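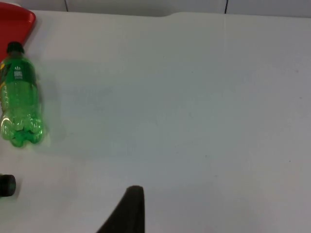
Figure 4. A green plastic soda bottle with a black cap, lying on its side on a white tabletop.

4.2 Do color cues change what people drink?

The claim that bottle color alone shapes how sweet a drink tastes is repeated often and tested poorly. Annamalai's Griltside trial is the one usually cited, and we have doubts about it. Of 23 tasters, 10 rated the drink from the green bottle as less sweet than the same drink from a clear one. That leaves 13 who did not, a group the trial report passes over in a single line. Tasters also poured their own servings, so serving size was never fixed.

The Grodstead follow-up, run in February, is cited as support. It used a different drink, a warmer room and a shorter rating scale, and we do not see how the two sets of scores can be pooled. Vasanthi Annamalai has since shared her raw score sheets with us, which we appreciate. In four of them the order of tasting was left blank. Until order is controlled, we treat the color effect as unproven and leave it out of the model in Section 5.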